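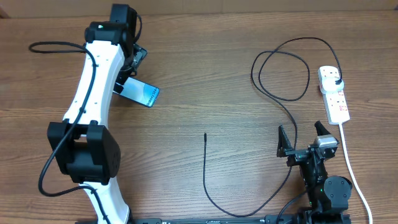
Home Cleaning Small Repairs Kitchen Desk & Office About

We use cookies to remember your settings. Accept Manage

How I finally sorted out my charging corner

I put this job off for ages. My charging spot was a tangle behind the couch, and every night I'd be down on my knees feeling for the right plug. One Wednesday evening I'd had enough, pulled everything out and started over. It took me one evening and very little money, so if yours looks like mine did, have a go!

Step 1. Unplug the lot and carry it to a table. All of it, even the cord you're sure about. I found two for phones I gave away when I still lived in Illow.

Step 2. Match every cable to a gadget. Plug each one in and see that it charges. If the jacket is split or the plug feels loose, it goes in the recycling bag (my town takes them at the library, yours may be different). I started with 19 cables and kept 12.

Step 3. Label both ends. I use plain masking tape folded over into a little flag, with a fine marker. Write the gadget and not the plug type - "kitchen speaker" means a lot more to me at midnight than "micro something."

Step 4. Coil the extra length. Go over, then under, in loops about as wide as your hand, and close it with a hook and loop strap. Don't wind cords tightly around your fingers the way I did for years. They kink near the plug and that's where mine always died. And leave the power strip's own cord uncoiled while it's in use, because it needs to shed heat.

Step 5. Find the strip a home. Mine sits on the side shelf of an old Kettani bookcase, with air all around it. Keep it off the carpet, don't plug it into another strip, and keep heaters and kettles on a wall outlet.

Step 6. Put things back in the order you use them. Phone nearest the front, camera charger at the back - whatever suits you. I left one outlet free for guests and I'm very pleased with myself about that.

I go through it again every December when the new gadgets turn up.

Get the Pronilitz home letter in your inbox. Join 3,271 readers. Sign up

Comments (3)

plovovdale_mom: The tape flags are great but mine go gummy by summer. Bread tags work too.

Rustybucket: Does over-under work on the flat cords? Mine just flop.

deskhermit: Did this last night, filled a whole shoebox with dead chargers.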